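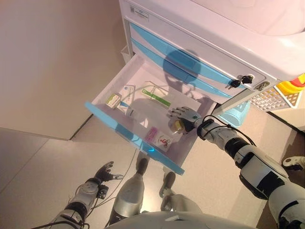

*Top drawer of the Cildale, pulled open.*

August 2, 2024

I bought the Cildale supply cart for our teaching room in January. It cost $281 with shipping, and I have used it enough now to say what I think of it.

The finish is white with pale blue trim on the drawers. It wipes clean with ordinary surface spray, and the trim hasn't yellowed so far. Marker ink comes off if you get to it the same day. After that you need alcohol.

The drawers are the best part. They slide smoothly and stay put when you let go halfway. The top one is shallow, so small boxes and long packaged items fit in one layer and you can find things without digging. I would have liked dividers in the price. Cildale sells them separately, and I ended up using a set from Monell that was cheaper and only needed a little trimming at one end.

Assembly took me one evening. The instructions have 14 steps and most of them are fine – step 3 shows the side panel upside down, so look at the screw holes and ignore the drawing. Don't tighten anything fully until the top is on. 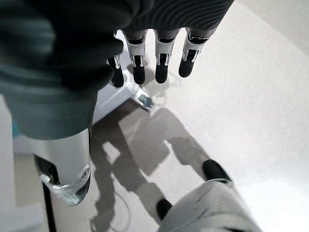

*Gray fabric, a ribbed sleeve and black fingertips.*

The casters are the weak point. They roll well on vinyl and badly on anything else. Ours caught on the strip at the doorway every time, and one brake started slipping in the spring. I wrote to Gudeta, the shop that sold it to me, and they sent a new caster without asking for the old one back. It went on with a wrench in a few minutes.

I also looked at the Testora cart before buying. It has a deeper bottom drawer and a better push handle, but the one I tried rattled when it moved and it cost more.

I would buy the Cildale again for a room where it mostly stays in one spot. If you need to push a cart down a hallway all day, spend the extra on the Testora or budget for better wheels.

Rating: 4 out of 5. One point off for the casters.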